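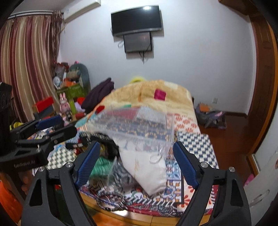 图11　透明袋内装白色织物，后方床面铺有多层床品

第3章　卧室织物的分拣与装袋

3.1　适用范围

本章规定在卧室内以床面为操作台，对床上用品、衣物、针织品及零散布料进行分拣、折叠、装袋、标记和归位的方法。操作人员应在完成第2章所列的开箱与核对之后，再按本章作业。

本章适用于Plodance透明收纳袋的平口型和拉链型。真空型收纳袋的抽气操作另见第5章，其前期分拣与折叠仍按本章执行。

下列物品不在本章范围之内：

（1）羽绒、羊绒、真丝及标有专业洗涤要求的衣物；
（2）皮革、毛皮及其仿制品；
（3）带有加热元件或电源线的毯、垫；
（4）床垫、床架及其附属五金件；
（5）毛绒玩具。毛绒玩具的清洁与存放见第6章，本章仅规定其临时移放的要求。

用户如委托Damgaard居家整理服务代为作业，本章3.3、3.9及3.12仍由用户自行阅读并确认。

3.2　术语

操作面：用于摊开、折叠和装袋的平面，本章指床面。

底层织物：作业期间留在床面上、不参与装袋的床单或毯子。

待分织物：已移至床面、尚未确定去向的全部织物。

成袋：已装入织物、完成封口并贴好标签的收纳袋。

留用件：在本季内仍需使用、不装袋的织物。

袋脊：收纳袋两侧热合形成的纵向边缘。提拿和悬挂时，袋脊不作为受力部位。

正面：成袋上贴有标签的一面。归位后正面朝向取用者。

3.3　安全事项

警告：收纳袋为薄膜制品，有窒息危险。作业全程及存放期间，应使婴幼儿和宠物无法接触空袋。不得将收纳袋用作玩具、枕套、床垫衬里或婴儿床围护。

警告：不得将收纳袋套于头部，亦不得允许儿童进入大号收纳袋。

警告：收纳袋及其内装织物均可燃。作业区内不得有明火、点燃的香薰制品或正在加热的电熨斗。

注意：拉链型收纳袋的滑扣为小零件，脱落后应立即拾起并妥善保管。

注意：床面作业需反复弯腰。操作人员应定时直立休息；腰背有不适者，可将待分织物移至高度合适的桌面，其余步骤不变。

注意：地面散落的薄膜容易造成滑倒。拆下的外包装膜应随拆随收。

注意：清空衣袋时可能触及别针、钥匙或破损的硬物，应先从外侧按压确认，再伸手取物。

3.4　作业前的检查

3.4.1　环境

1. 开启室内照明，必要时拉开窗帘。深色织物在光线不足时不易分辨颜色，分拣结果会受到影响。

2. 检查墙面、窗边及床下是否有渗水、结露或霉斑。发现霉斑时，停止作业，先行处理房间环境。

3. 关闭直吹床面的风扇和空调出风口。

4. 清出床的至少一侧通道，使操作人员能够正对床沿站立。

5. 准备一处临时放置成袋的位置。该位置应干燥、平整，避免阳光直射，且不与门的开启方向冲突。

3.4.2　器具

作业前应备齐下列物品：

（1）Plodance收纳袋，规格按3.6选取；
（2）Tirkoleck织物标签及配套油性笔；
（3）干净的棉布或除尘滚筒；
（4）用于盛放衣袋内物品的小盒；
（5）用于盛放待洗织物的容器；
（6）软尺。

剪刀仅用于拆开外包装。拆包完毕后，应将剪刀移出床面，放回原处。不得在床面上使用美工刀。

3.4.3　收纳袋

1. 从外包装中取出收纳袋，逐个展开。

2. 对着光源查看薄膜，确认无针孔、裂口和明显的白色折痕。折痕处反复弯折后容易开裂，有此类折痕的袋可用于轻薄织物，不宜装毯子和被子。

3. 以手掌轻抚袋的内壁，清除残留碎屑。

4. 将袋口张开，使空气进入后轻压袋身，听有无漏气声。平口型不作此项检查。

5. 拉链型收纳袋应将滑扣来回拉动两次，确认咬合顺畅。

6. 将检查合格的空袋平放于床头柜或椅面，袋口朝同一方向。

注：新袋开启后可能有轻微气味，应在通风处展开放置，待气味散去后再装入织物。放置时间视室内通风情况而定。

3.5　床面的准备

3.5.1　一般要求

床面应能承托全部待分织物，并留出可供折叠的空位。如床上已铺有多层床品，不必全部撤除，可选取其中一层作为底层织物，其余各层按待分织物处理。

底层织物应满足下列条件：

（1）干净、干燥；
（2）不易起毛、不易掉色；
（3）覆盖床沿操作一侧；
（4）与多数待分织物在颜色或图案上有明显区别。

床品图案较为繁杂时，带花纹的小件容易与底层织物混淆。此种情况下，应在操作空位上另铺一块素色布，小件织物一律在素色布上折叠。

3.5.2　操作步骤

1. 将枕头、靠垫移至椅面或其他洁净处。

2. 检查被子和毯子的夹层，取出遗落的袜子、手帕、书籍、遥控器等物。

3. 将本季仍在使用的被子向床头方向收拢，不必折叠。

4. 将底层织物抚平，床沿垂下的部分自然下垂，不得拖至地面。

5. 将床面划分为三个区域：床头一侧放置待分织物，中部用于折叠，靠近操作人员的一侧用于装袋。

6. 将床面及周边的玩具、盒子移至不妨碍通行的位置。堆放高度不得超过床头，重物在下，轻物在上。

注意：木质床架的边缘可能有毛刺。铺放针织品之前，应以棉布沿床架边缘擦拭一遍，棉布有勾挂处即为毛刺所在，应以底层织物遮盖或先行打磨。

注意：不得踩踏床架横梁取放高处物品。

3.5.3　床面不足时的处理

单人床或床面已被占用的，可分批作业。每批只取出一类织物，完成装袋后再取下一类。不得将待分织物临时堆放于地面。确需落地时，应先铺设干净的垫布，并在当日收起。

3.6　收纳袋规格的选取

Plodance收纳袋分为小、中、大三种规格，各规格的外形尺寸见外包装。选取时以织物折叠后的尺寸为准，不以展开尺寸为准。

小号：适用于内衣、袜子、手帕、婴幼儿单衣、枕巾及围巾。

中号：适用于衬衫、薄毛衣、长裤、枕套、单层床单及薄型桌布。

大号：适用于被套、薄毯、绗缝被及厚外套。

织物折叠后，每侧应与袋脊留有间隙，上方至袋口应留有不少于11厘米的余量。余量不足时，换用大一号的袋，或将织物分装。

同一规格内，平口型用于周转较快的织物，拉链型用于跨季存放的织物。带有强烈樟脑或香薰气味的织物，应使用拉链型单独装袋。

注：不得以多个小号袋套装的方式代替大号袋。

3.7　分拣

3.7.1　分拣原则

分拣按下列次序进行：先按洁净程度，再按用途，后按材质和颜色。次序不得颠倒。颜色相近而洁净程度不同的织物，不得放入同一袋内。

3.7.2　操作步骤

1. 从待分织物中逐件取出，双手提起展开，查看正反两面。

2. 查看领口、袖口、腋下、裤脚及床品的头端、脚端，确认有无污渍。有污渍者放入待洗容器。

3. 以手背接触织物的最厚处，确认干燥。有凉潮感者，应晾干后再处理。

4. 清空全部衣袋，取出的物品放入小盒。

5. 系好纽扣，拉合拉链，将饰带、抽绳收入衣内。

6. 以棉布或除尘滚筒去除表面的毛发和浮尘。

7. 按3.7.3确定去向，放入相应区域。

3.7.3　类别

A类，床单、被套、枕套。同一套的各件应放在一起。花色不成套的，按尺寸归并。

B类，被子、毯子、绗缝被。此类织物体积较大，应在其他类别装袋完毕后处理。

C类，机织衣物，包括衬衫、长裤、裙装及外套。

D类，针织品，包括毛衣、针织毯及针织围巾。

E类，零散布料，包括手帕、桌布、包布及用途未定的布块。

F类，留用件。

难以判断类别的织物，归入E类，待其余织物处理完毕后统一确定。E类织物不宜久置，当次作业结束前应全部有去向。

3.7.4　颜色

白色及浅色织物应单独装袋。深紫、黑、深蓝、大红等浓色织物，首次存放前应作掉色检查，方法如下：

1. 取一块白色棉布，以清水浸湿后拧干。

2. 选取织物内侧不显眼处，以湿布按压片刻。

3. 查看白布有无着色。

4. 无着色者，待按压处干透后装袋；有着色者，单独装袋，并在标签上注明“易掉色”。

印花织物以其底色为准。白底带彩色花样的床单，经检查不掉色的，可与浅色织物同袋，花样一面朝内折叠。由多种颜色拼成图案的毯子，按其中最深的颜色处理。

3.8　折叠

3.8.1　通则

折叠应在操作面中部进行。每折一次，以手掌由中心向外抚平，排出夹层空气。折痕宜少，不得用力压出硬折。折叠后的宽度应小于袋口宽度。

折好的织物应能整体提起而不散开。散开者重新折叠，不得以橡皮筋捆扎。确需固定时，可使用宽布带松束。

3.8.2　床单

1. 将床单正面朝上摊开，长边与床沿平行。

2. 沿长边对折，使两侧边缘对齐。

3. 再次沿长边对折，成为长条。

4. 由一端向另一端折叠，每折宽度与所选收纳袋相适应。

5. 将带有尺寸标签的一角留在外侧，便于装袋后辨认。

带松紧边的床笠，应先将四角互相套合，铺平成近似矩形后，再按上述步骤折叠。松紧边朝内，不得拉伸固定。

3.8.3　被套与枕套

1. 将被套内的系带理顺，不打结。

2. 将被套开口一端朝向操作人员，排出内部空气后扣合开口。

3. 按床单的方法折叠。

4. 枕套对折后叠放于被套之上，或收入被套最后一折之内。

不得将整套床品塞入枕套后再装入收纳袋。此种方式会使织物在袋内受力不均，且从袋外无法查看内容。

3.8.4　绗缝被与毯子

1. 由两人分立床的两侧，提起四角，轻抖去尘。单人作业时，可将织物铺于床面，逐段拍抚。

2. 沿长边折为三层，绗缝线尽量与折线错开。

3. 由两端向中间各折一次，再对折。

4. 静置片刻，使填充物回稳，其后再量取宽度。

注意：厚毯折叠后，外层容易形成鼓起。应由外层向内逐层理平，不得以膝部跪压。

3.8.5　机织衣物

1. 衣物正面朝下铺平，领口朝向床头一侧。

2. 将两侧向背部中线折入，袖子沿折边向下放平。

3. 由下摆向上折叠，至领口处结束。

4. 翻转，使正面朝上。

衬衫领部应保持直立，相邻两件领口方向相反放置。长裤沿裤线对折，裆部突出的三角折入内侧。带有金属饰件的衣物，以薄棉布隔开后再叠放。

3.8.6　针织品

针织品一律平放折叠，不得悬挂存放。手工编织或针脚稀疏的织物，应以双手托起移动，避免以指尖提拉一角。

1. 在素色布上将针织品铺平，按原有形状理顺，不作拉伸。

2. 检查线头。外露线头以钩针引至反面，不得剪断。

3. 两侧向内折入，折入部分不超过中线。

4. 由下向上松折。

5. 置于其他折好的织物之上，不受压。

3.8.7　零散布料

小块布料按大小归并，较大者在下，较小者在上，整体对折后装入小号袋。图案差异较大的布料，可将每块的一角外露，便于从袋外查找。

3.9　装袋

3.9.1　装袋前的确认

装袋前，操作人员应逐项确认：

（1）双手洁净、干燥，未涂抹护手霜；
（2）已取下戒指、手链等可能划伤薄膜的饰物；
（3）袋内无水汽；
（4）织物已完成掉色检查；
（5）织物类别与标签内容一致。

3.9.2　操作步骤

1. 将收纳袋平放于装袋区，袋口朝向操作人员。

2. 一手撑开袋口，另一手伸入袋内，将两层薄膜分离至袋底。

3. 双手托住折好的织物，折边朝前，平行送入袋内。

4. 织物接近袋底时，抽出一手，于袋外轻推织物，使其到位。

5. 提起袋口，使织物自然沉至袋的下部。图11中，白色织物即位于袋的下部，上部透明薄膜后可见花纹布料。

6. 将袋放回床面，抚平上部薄膜。

7. 自袋底向袋口缓慢按压，排出多余空气。

8. 按3.9.3或3.9.4封口。

注：薄膜表面起皱不影响使用。皱褶集中于封口处时，应先理平再封口。

注意：提起收纳袋时，应捏住袋口两层薄膜的中段，或以手托住袋底。装有厚重织物的袋必须托底。

注意：不得以硬质工具将织物捅入袋内。

3.9.3　平口型的封口

1. 将袋口两层薄膜对齐。

2. 向背面折回一次，抚平。

3. 再折回一次，使折边贴近织物上缘。

4. 将折边压在袋身之下，依靠织物重量固定；需要竖放的，使用随附封口条。

不得使用订书钉、大头针或普通胶带封口。胶带残留物会污染织物，揭开时亦可能撕裂薄膜。

3.9.4　拉链型的封口

1. 检查滑道内有无线头和绒毛，如有，以干棉布清除。

2. 从一端捏合滑道，推动滑扣至中部。

3. 按压袋身，再次排气。

4. 将滑扣推至末端。

5. 以手指沿滑道复按一遍。

滑扣受阻时，应退回起点重新对合，不得强行推进。

3.9.5　同袋多件

同一袋内可放入多件同类织物，但应遵守下列要求：

（1）厚者在下，薄者在上；
（2）每件织物至少有一边可从袋外看到；
（3）针织品置于最上层；
（4）成袋厚度均匀，平放时不倾斜；
（5）留用件不得与跨季织物同袋。

装入后如有织物移位，应取出重新装袋。隔袋揉捏难以复位，且会使薄膜变形。

3.10　标记

3.10.1　标签内容

每个成袋均应粘贴Tirkoleck织物标签。标签应写明织物类别、名称、适用尺寸及存放位置。易掉色、需单独洗涤或待修补的，应在备注栏中写明。

名称应使用家庭成员均能理解的说法。床品宜写明花色特征，例如“蓝白折线纹床单”“白底橙花床单”“黄色花纹绗缝被”。仅写“床单”或“杂物”的标签视为不合格。

3.10.2　粘贴步骤

1. 在装袋前将标签填写完毕，待墨迹干透。

2. 以棉布擦拭收纳袋正面的右上区域。

3. 揭去标签背纸的一角，对准位置后逐步贴下。

4. 由中心向四周抚平。

标签不得贴于封口处、袋脊及背面，亦不得遮挡收纳袋上印制的安全警示。重复使用的收纳袋，应先撕去旧标签，再贴新标签，不得叠贴。

3.10.3　清单

成袋较多时，应填写随附的织物清单。清单按存放位置排列，同一位置内按类别排列。清单一份置于柜门内侧，另一份由用户自行保管。取出或更换织物时，应同步修改。

3.11　归位与存放

3.11.1　存放位置

成袋应存放于衣柜、抽屉、床下箱或封闭的层架内。存放处应干燥、避光，远离暖气、热水管及厨房油烟。浴室、阳台及未作防潮处理的地下空间不得用于存放。

3.11.2　归位步骤

1. 以干布擦净柜内表面，静置至干燥。

2. 按清单顺序移送成袋。每次移送的数量以双手能够平稳托持为限。

3. B类成袋放于下层，A类和C类放于中层，D类和E类放于上层。

4. 标签一面朝外。

5. 叠放不超过三层，D类成袋之上不再叠放其他成袋。

6. 关闭柜门，确认薄膜未被门缝夹住。

竖放于抽屉内的，袋口朝上，袋与袋之间留有可插入手掌的间隙。床下存放的，应使用带盖箱体，不得将收纳袋直接置于地面。

3.11.3　存放期间的检查

跨季存放的织物应定期检查。夏季装袋的织物，宜在10月取出通风一次。检查时查看下列情况：

（1）袋内壁有无水汽；
（2）织物有无异味、霉点或虫蛀；
（3）封口是否松脱；
（4）薄膜是否发黏、变黄或变脆；
（5）标签字迹是否清晰。

发现水汽时，应取出全部织物，分别晾晒织物和收纳袋，查明原因后再行装袋。不得仅以干燥剂处理。

3.11.4　干燥剂与防虫剂

干燥剂应使用封闭小包装，置于袋的一角，以棉布与织物隔开。防虫剂的使用以其自身说明为准，且不得直接接触薄膜。不同成分的防虫剂不得同袋使用。婴幼儿衣物袋内不得放置防虫剂。

3.12　作业结束后的整理

1. 确认床面各区域内已无待分织物。

2. 将小盒内的物品逐一交还或归位。

3. 将待洗容器移至洗衣处。

4. 回收未使用的收纳袋，清点后放回外包装，存放于儿童无法取得之处。

5. 收集拆下的包装膜、标签背纸及破损的收纳袋，打结后投入垃圾容器。

6. 抖落底层织物上的浮尘。底层织物如需更换，应同时清洗。

7. 将枕头、被子及移开的玩具、盒子放回原位。

8. 检查床下、床头与墙面之间有无遗落的织物和薄膜。

未能一次完成的，应将待分织物折叠后集中放置，以干净床单覆盖，并将空袋收起。不得将空袋留在床上过夜。

3.13　取用与复装

3.13.1　取用

1. 依清单确定成袋位置。

2. 将其上的成袋整体移开，平放于操作面。

3. 托底取出所需成袋，不得从叠层中抽拉。

4. 在床面上开封，双手伸入袋内托出织物。

5. 织物展开后通风，再行使用。

3.13.2　复装

空出的收纳袋经擦拭、晾干后可重复使用。擦拭时使用拧干的湿棉布，必要时加入少量中性洗涤剂，再以清水擦净。不得机洗、熨烫、煮沸或使用含溶剂的清洁剂。

晾干时，应将袋口撑开，倒置于通风处，避免暴晒。两层薄膜之间仍有水迹的，不得收起。

3.14　常见情况及处理

情况：织物无法送至袋底。
处理：取出织物，确认两层薄膜已完全分离；量取折叠宽度，重新折叠或更换规格。

情况：封口后袋身再次鼓起。
处理：检查封口和袋脊。平口型少量回气属正常情况；拉链型应重新排气并复按滑道。仍有鼓起的，更换收纳袋。

情况：织物在袋内滑向一侧。
处理：取出后重新折叠，减少件数，或改用小一号的袋。

情况：薄膜吸附绒毛和灰尘。
处理：以微湿棉布擦拭外表面，待干后再行移动。干燥季节装袋时，可先以湿布擦手并擦干。

情况：薄膜出现小裂口。
处理：停止使用。裂口位于封口上方余量内的，可剪去该段后用于小件织物，剪后余量应符合3.6的要求。

情况：标签翘起。
处理：撕下旧标签，擦净粘贴面，更换新标签。不得以胶带覆盖。

情况：取出的织物折痕较深。
处理：悬挂或平铺约3小时后查看；折痕未消的，按织物洗涤标志熨烫。熨烫应在远离收纳袋处进行。

情况：同袋织物之间染色。
处理：立即分开，不得烘干。按各自洗涤标志处理后，分别装袋并更正标签。

情况：类别难以确定，E类织物过多。
处理：暂停装袋，按使用房间重新划分，再按材质归类。

情况：多层床品颜色相近，难以辨认已处理与未处理的织物。
处理：将折叠区清空，已处理者全部移出床面，其余视为未处理，从3.7.2的第1步重新开始。

3.15　服务与文件更新

收纳袋、封口条及标签如有缺件或外观缺陷，请保留外包装，并向Steltgate用户服务处登记。登记时应提供产品规格、外包装批号和缺陷部位说明。已剪裁、打孔或接触溶剂的收纳袋不予更换。

委托Damgaard居家整理服务作业的，用户应在服务人员离开前，对照织物清单逐项核对，并在清单末页签字。留用件及小盒内的物品应当场交接。

本章自2020年6月12日起施行。此前版本中关于以床面直接堆放成袋过夜的规定同时停止使用。本章与外包装印制说明不一致时，安全事项以要求较严者为准，其余以本章为准。

编制：Steltgate产品文件组

后续操作见第4章“柜内分区与层架调整”。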